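Gravel in my shoes again

July
by Dymphna McGrath

So I've been trying to get out for a walk before dinner. My old excuse was that it was too hot, and then it was that I had laundry going, and then one evening I ran out of excuses and went. I've kept it up for 3 weeks, more or less (less on the week my sister was here, when we mostly sat on the porch and ate cherries).

The route is nothing fancy. I leave the car in the turnout at Skotstead, change my shoes, drink half my water before I've gone anywhere, and head down the gravel path. Out and back is 4 miles if I go all the way to the old Brophy gate, and I'd say I get to the gate two times out of three. The first stretch always feels long. My calves complain, I think about emails, I wonder if I locked the car. Then somewhere past the bend it all goes quiet in my head and I'm just walking.

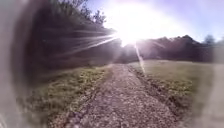 I go late on purpose, when the sun gets down low over the trees. It's right in my eyes on the way out, so I wear the ugly visor, but coming home I have it on my back and it's lovely! I love how open it feels with the field on one side and all those dark trees on the other. My neighbor says she finds it spooky at that hour. I think it's the best part of my day.

Shoes, though. I started out in my regular sneakers and spent every walk stopping to shake out pebbles. I finally dug out the Buteretti boots I bought for a trip years ago and barely wore, and they're so much better on loose gravel, but they're stiff at the ankle and I've got a blister on my left heel that will not quit. Thick socks help some. If you have a blister trick that isn't duct tape, please tell me, I've tried duct tape.

I also caved and started using the step counter on my phone. My worst day this month was 665 steps (rain, and a very good library book) and I'm a little embarrassed to type that. I don't have a goal number. I know everybody does the ten thousand thing, but I'd rather just look forward to going.

Next I want to try the longer loop over by Warkau, which a woman with two beagles told me has a creek crossing and blackberries later in the summer. I'll bring a bucket.

Comments

Patty L.
Moleskin! Cut a little donut out of it so the blister sits in the hole. Drugstore, foot aisle.

runsinsandals
Warkau loop is nice but take bug spray for the creek part.

Dymphna
Patty, buying some tomorrow. Thank you!!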